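From the Pallside Mending Room
December 28, 2023

Black things on the white table

Those of you who have been coming to us for a while will remember the old table, the brown one with the dip in the middle where pins used to gather, and you will also remember how fond we all were of it and how impossible it was to find a dropped needle on it after tea. Well, since October we have had the white one, and I have been promising to write a few words about it ever since. The days between Christmas and New Year seem a good time to sit down with a mince pie and keep the promise.

The idea came from Imani Nzioka, who spent most of last winter mending black things: black gloves, black tights, black bag straps, the black linings of black coats. If you have ever tried to follow black thread through black cloth on a brown table on a dull afternoon you will know why she was a bit short with us by February! A pale surface throws the light back up at you, and the outline of whatever you are working on stands out so clearly that you can see a loose flap or a wandering edge straight away. The stitches themselves are another matter (black remains black, I'm afraid), but the shape of the thing is half the job, especially with gloves.

Gloves are what most people have been bringing in this month, so let me pass on what we have learned. Turn the glove inside out before you do anything else and put it down flat on the white. Smooth it with the side of your hand and look along the edges first, working from the cuff up to the fingertips. A split between the fingers nearly always runs further than it looks from the outside, and you want to begin your sewing a little way before the hole and finish a little way after it. Milan Van Dijk likes to put a pencil down the finger while he sews. I use the handle of a wooden spoon, which I brought from home and would quite like back, if whoever tidied the drawers is reading.

For thread, the Skilura black is the one in the left-hand drawer, and the slightly greyer one beside it is Caldeira, which we had from Sveva Rinaldi when she cleared out her mother's sewing box. They look the same on the reel and they do not look the same on a glove. Pull a length of each across the white and you will see it at once. Please put them back in their own trays - I spent the best part of a Thursday sorting them out and should prefer not to do it again in the new year.

A word on straps, too. When a strap has torn away from a bag, people tend to trim the ragged end neatly and then find it is too short to sew back on. Leave the ragged end alone until you have pinned it where it needs to go. If there is a bit of webbing missing, Ekene Bashir has a roll of wide black stuff on the shelf under the window and will cut you a piece, and he will tell you about his allotment while he does it, so allow a few minutes.

Now for looking after the table. It wipes down beautifully with warm water and a drop of washing-up liquid, and it wants nothing stronger. Tailor's chalk comes off, biro very nearly comes off, and the red wax crayon (we are still hoping to hear more about the red wax crayon) does not. No hot irons on it, please. The ironing board lives behind the door and the pad is folded on top. If you are using the bright lamp, tilt it away from your own eyes and from the person opposite, as a white surface under a strong lamp can be quite dazzling and Vilhjálmur Juhl has taken to wearing a cap.

Speaking of Vilhjálmur, he has lent us a pattern book from 1935 which came down through his family, and it has a whole chapter on gloves, with drawings, starting on page 74. It is rather stern about idle hands, but the instructions for putting a new thumb in an old glove are as clear as anything I have read. The book stays in the room, and please have clean fingers. If you would like a copy of the thumb pattern, leave your name on the sheet by the kettle and I will run some off.

We open again in the second week of January, at the usual times, with the late evening going on until six. The side entrance on Rodano Lane is the one to use until the front step has been seen to. Bring your gloves, your straps and anything else that is black and has been waiting in a bag since last year, and come early if you want the end nearest the window. There are 2 mugs without owners on the draining board, one with a heron on it, and they would both like to go home.
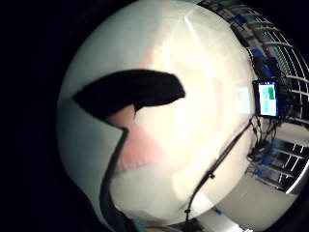
Black against white under a strong light.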